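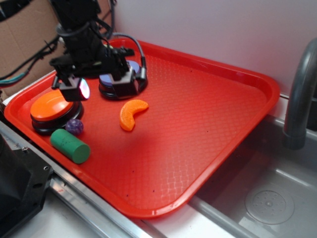
Red-orange tray on the steel counter next to the sink.

Payroll tax study, Prornley: report for May

We have wage returns from 38 employers, 18 of them complete. Okell's claim that small firms there pay less tax on labor does not hold up so far. Add in the employer contributions and the yearly filing fee of 3780, and most of the gap is gone.

I would not publish yet. Stullik sent gross pay only, and 4 firms counted bonuses twice. Khương has promised corrected sheets, but I have heard that before.

No change to the budget.

Hiếu Đoàn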